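Forum > Roleplay Hall > Staff Notices > Minutes

Home | Boards | Lore Index | Map | Members | Search

Emlow Chronicle: Minutes of the Story Staff Meeting, May
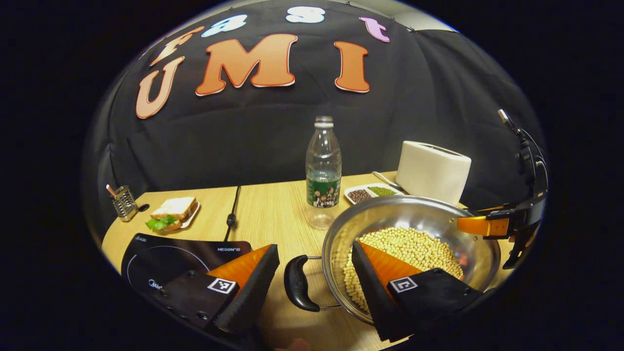

The meeting opened at 7:30 p.m. with the plot lead in the chair. Four story staff and the archive editor attended. The April minutes were accepted with one correction: the siege thread is set at Carnley Ford, not Carnley Keep. The archive editor then raised the header for the writing prompt board, which is still plain text. It was agreed to try cut-out letters in mixed pastel colors on black cloth, with "fast" in small letters curving over a larger word, as a pattern for the board's own title. The archive editor will prepare a draft.

1. Length of the Sustska arc

The arc stands at 268 posts across 36 threads. Two threads have had no reply since March. The plot lead proposed closing both with a short narrator post. The map editor objected that one of them holds the only account of the river crossing. Decision: close the first; move the second to Open Scenes until the end of June.

2. Travel times

Members are still using different figures for the road from Dhillon to the coast. The lore index gives 2 days on horseback. The older map note gives five. Decision: the lore index stands. Posts made before this meeting will not be edited. The map note will be struck.

3. Control of other members' characters

Three complaints were received, all concerning battle scenes. The present rule bars a writer from deciding the result of an attack on another writer's character. It says nothing about moving that character from place to place. New wording: "You may not act, speak, travel or decide injury for a character you do not own, unless the owner has agreed in the planning thread." Carried, one abstention.

4. Character sheets

There are 63 sheets awaiting review. Sheets with no contact from the owner in 90 days will be moved to Dormant. Owners may ask for them back at any time and need not reapply.

5. Other business

The request for a second healer order in Dhillon was deferred. Spelling of "Sustska" in thread titles is to be fixed by the archive editor.

Closed 8:50 p.m. Next meeting in June, same channel.

Comments (3)

marshlantern: Does item 3 cover mounts? My horse has been ridden off twice.

quillanddagger: Please keep the river crossing somewhere readable. My whole second chapter hangs on it.

oldferryman: Five days was right for wagons. Could the index list both?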